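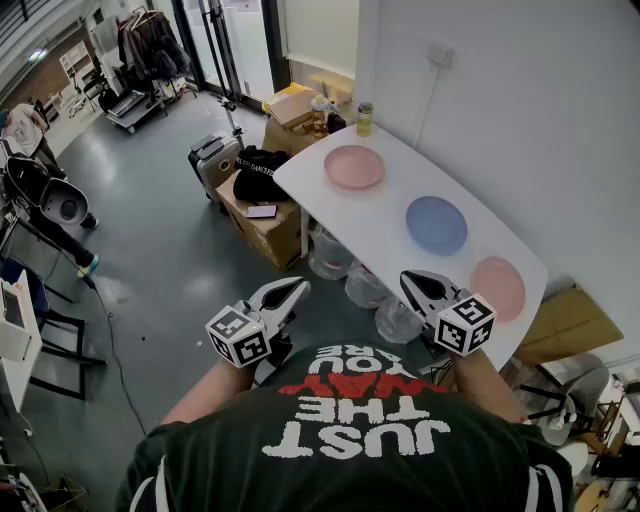
How many demonstrations does a policy need before it can do a table task? The usual answer in papers is a round number, and 200 is the favourite. I would like you to distrust it. A count of recordings says how long people stood at a table and very little about how different the recordings were from one another. Take three round plates on a white table, two pale pink and one light blue, set in a diagonal line, with a person working a hand-held gripper in each hand. Record that 200 times without moving the plates and you have one example with a lot of noise on it. Move them each time and you may have something, though you will still have the same wall behind them.

The Varik set, which we use in the exercise, was advertised at 200 episodes. Olga Orellana went through it for this course and kept 171. The rest had tracking gaps or stopped before the task was finished. Of those she kept, 85 start from what she judged to be the same layout, give or take a few centimetres. The paper reports none of this.

Hand-held grippers are sold to us as the cheap way round teleoperation. They are quick, I grant that. But the cube markers on them have to stay in view, and a person in a hurry turns the wrist in ways an arm may not be able to copy. Whether the motion can be replayed at all should be checked before training – most groups check afterwards, if the results are bad.

Then there is the background. People say a cluttered room is good for the learner because it adds variety. It adds variety only if the clutter changes. Boxes and bags that sit in the same spot all day are a landmark, and a network will happily use them. The Norkine authors claim their policy ignores the surroundings. Their test was run in the room where they collected.

Exercise for Monday: take the kept episodes and split them by starting layout, then again at random. Train on both splits with the settings from week three and compare the held-out error. Write half a page on which figure you would have published, and bring the plots.

Reading: the Ashour notes, section on collection only. Skip their results table, as the baseline was trained on fewer episodes.

Last updated: September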